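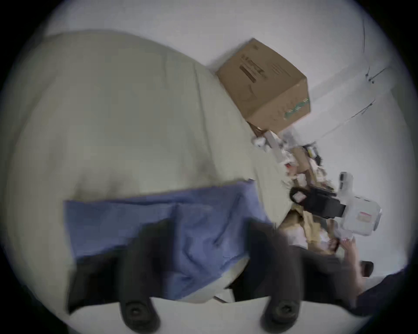 Figure 7.1 A cushion, a blue cloth and a cardboard box. Household goods differ widely in how long they last.

Chapter 7
Durable goods and how long they last

In this chapter you will learn:
how economists sort household goods by length of life
what is meant by depreciation, and two ways of working it out
why the price of a used good can fall sharply soon after it is bought
how repair and second-hand trade affect spending on new goods

Before you start, you should be able to explain the difference between income and wealth (Chapter 2) and read a simple household budget (Chapter 5).

7.1 Goods that are used up and goods that stay

In Chapter 6 we treated spending as if everything a household bought in a year was used up in that year. For bread, bus tickets and electricity this is close enough to the truth. A loaf bought in the morning is gone by the next day or the day after, and the household has to buy another.

Other goods go on being useful long after they have been paid for. A bed may be slept in every night for ten years. A saucepan may outlive two or three cookers. When a household buys goods like these, it is buying a stream of services that will arrive bit by bit over the life of the good. The bed gives a night's rest, then another, and so on until it is worn out or given away.

Economists usually divide goods into three groups.

Non-durable goods are used up at once or within a short time. Food, fuel, soap and newspapers belong here.

Semi-durable goods last longer than this but are expected to wear out or be replaced fairly often. Clothing, shoes and bed linen are the usual cases.

Durable goods can be used many times over a long period, normally three years or more. Furniture, large kitchen appliances and bicycles are durable goods.

The borders between the groups are a matter of convention. A winter coat may well last longer than a cheap chair, yet the coat is counted as semi-durable and the chair as durable. Statisticians accept this because they need one rule that can be applied to every household in the same way. Packaging is a further difficulty. A box bought as part of the price of a kettle may be thrown out on the day the kettle is unpacked, or kept for years in a cupboard, and no survey records which.

Check your understanding
1. Put each of these goods in one of the three groups: a candle, a pair of curtains, a wardrobe, a notebook, a lawnmower.
2. Why might two countries place the same good in different groups?

7.2 Stocks and flows

The money a household spends on durable goods in a year is a flow. The durable goods it owns on a given day are a stock. The two are linked, but they can move in different directions. A family that buys no furniture for a year still has the use of all its furniture. Its spending on furniture is nil and its stock has shrunk only a little, through wear.

This matters when incomes fall. Households can put off buying a new fridge far more easily than they can put off buying food, and so spending on durable goods tends to drop further than other spending in a bad year. It also tends to rise faster in a good one, when the delayed purchases are made all together.

The Tranov household survey gives a picture of this on a small scale. It covered 291 households, each of which kept a record of its purchases for 18 months. In that time, 162 of them bought at least one large durable good. The rest bought none, although all of them owned several at the start. Kazimír Šťastný, who designed the survey, asked the households that had bought nothing whether they had meant to. Many said that they had, and had decided to wait.

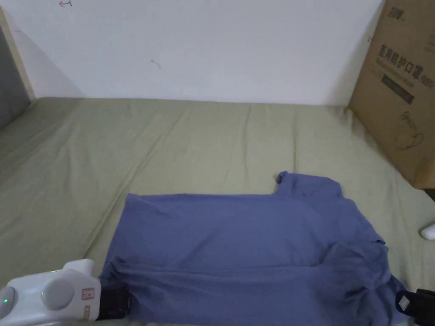 Figure 7.2 A blue T-shirt on a green bedsheet. Clothing and bed linen are both classed as semi-durable goods.

Semi-durable goods showed a different pattern. Almost every household in the survey bought some clothing, and the purchases were spread fairly evenly, with a rise before the start of the school year and another in March. The sums were mostly small. A household that was short of money bought fewer items or cheaper ones, but few stopped buying clothes altogether. In families with young children the reason is plain enough - children outgrow their clothes whether or not the clothes are worn out.

7.3 Depreciation

A durable good is worth less at the end of the year than at the beginning. The fall in value is called depreciation. It has three main causes:

Wear. Moving parts grind down, fabric thins, paint chips.
Age. Rubber and some plastics become brittle even when a good is hardly used.
Obsolescence. A newer model does the job better, and buyers will pay less for the old one even if it works as well as it ever did.

The simplest way to work out depreciation is the straight-line method. Take the price paid, subtract what the good can be sold for at the end, and divide by the number of years.

Worked example
A household in Clokemum buys a Tivenex washing machine for 509 euros. It expects to keep the machine for eight years and then sell it for 29 euros to a dealer who wants the parts.

Total fall in value: 509 - 29 = 480 euros
Depreciation each year: 480 ÷ 8 = 60 euros

On this reckoning the machine is worth 449 euros after one year, 389 euros after two years, and so on.

The straight-line method is easy to use, but it does not match what people will pay for used goods. Most goods lose a large part of their value in the first year. Part of the reason is the guarantee, which may not pass to the new owner. Another part is doubt. A buyer who is offered a machine that is only a few months old will wonder why it is for sale, and will offer less in case something is wrong with it.

The second method, known as the reducing-balance method, takes the same percentage off the remaining value every year. The loss is greatest at the start and becomes smaller as time goes on. We shall use it in section 7.4 to follow the price of a bicycle at Kováčik, a second-hand shop, and compare the results with the prices the shop really charged.

Check your understanding
3. A sofa costs 700 euros and can be sold for 100 euros after ten years. Work out its yearly depreciation by the straight-line method.
4. Which of the three causes of depreciation matters most for (a) a mobile phone, (b) a carpet, (c) a garden hose? Give a reason in each case.
5. Find one durable good in your own home and ask when it was bought and how long it is expected to last. Bring your answer to class for use with section 7.4.

Key terms
non-durable good, semi-durable good, durable good, stock, flow, depreciation, obsolescence, straight-line method, reducing-balance method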